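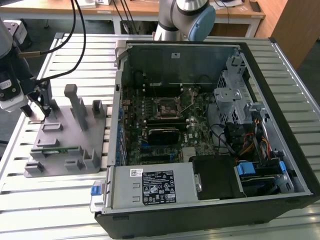

Open Dell tower with the side panel off

We use cookies to remember your settings. By staying on this site you accept our cookie policy.

Recording a live jazz quartet at home, how do I keep the drums out of the guitar mic?

I play guitar in a quartet (guitar, upright bass, drums, vocals) and we want to record six original tunes for a first album. We rehearse in my living room in Hiltley, and that's also where we'd like to record. We did a test session in June and I wasn't happy with it.

The problem is the drums. They are in everything. On the vocal mic I can live with it, but on the guitar amp mic the ride cymbal is almost as loud as the guitar. If I push the guitar up in a solo, the whole kit comes up with it and the cymbals get harsh.

We don't want to overdub. The singer improvises a lot and the guitar parts answer what she does, so we need to play at the same time and hear each other without headphones if we can. The drummer already plays with brushes on four of the tunes. The room is 19 feet long with a wood floor and one big window. I have eight inputs on the interface and a total budget of 788 dollars for extra gear or studio time.

Should I buy better mics, treat the room, or give up and rent a studio for a day?

Posted by flatnine_gtr

12 replies hidden — sign in to view comments

lowendpatience
Accepted by the original poster

Don't buy mics yet. You can fix a lot of this by moving things.

Get the guitar amp out of the room. Put it in a hallway or bedroom with a long speaker cable and close the door as far as the cable allows. You lose the sound of the amp in the room, so you will want a little of it back. I run a second small amp at low volume next to my chair, only so the band can hear me, and I don't put a mic on it. You need a splitter box for this, with a ground lift if you get hum.

If the amp has to stay in the living room, put the mic much closer than you would on stage, an inch or two off the grille. Aim the back of the mic at the ride cymbal. A cardioid mic rejects best from directly behind, and most people set it up by looking only at the front. A hypercardioid is different, its weakest spots are off to the sides of the rear.

Then do the window. Hang the heaviest blankets you own over it and put a rug under the kit. It won't stop the direct sound, but it takes down the reflections, and those are the harsh part you describe. Put the drums in a corner away from the window and have the singer face the drummer, so the back of her mic points at the kit.

Last thing, some bleed is fine. Listen to the drum overheads and the guitar mic together before you judge the guitar mic alone. If the bleed sounds good it will help the record. Spend your time on how the kit sounds from where the guitar mic is standing.

For the bass I would use a mic and a pickup both, on separate tracks, and decide later.

Helpful: 30

brikska_sound

I went the other way and rented. We booked the live room at Prins for one day and got five tunes done. It has two booths with glass, so the guitar amp went in one and the singer in the other. Separation was very good. The playing was stiffer than at home, though — we kept two of the five and redid the others in our rehearsal space.

If you rent, ask before you book whether the engineer's time is in the price. Ours wasn't and it added a lot. Also ask if they will give you the raw tracks the same day.

With your money I would do one more test at home the way the first answer says, and rent only if that fails. Play the same tune as in June so you have something to compare.

Helpful: 11

tapeloop_b

just use a noise gate on the guitar track. I use the Flellik one and it works on everything

Helpful: 2

Reply from lowendpatience: A gate only cleans up the gaps. While the guitar is playing the gate is open and the cymbals come through with it, and on quiet comping you will hear it switching. I'd leave it off for this kind of music.

Share 6 | Save | Report

Join 2,000 other players and get our newsletter with new threads once a month. Unsubscribe any time.

Contact | Terms | Privacy | Back to top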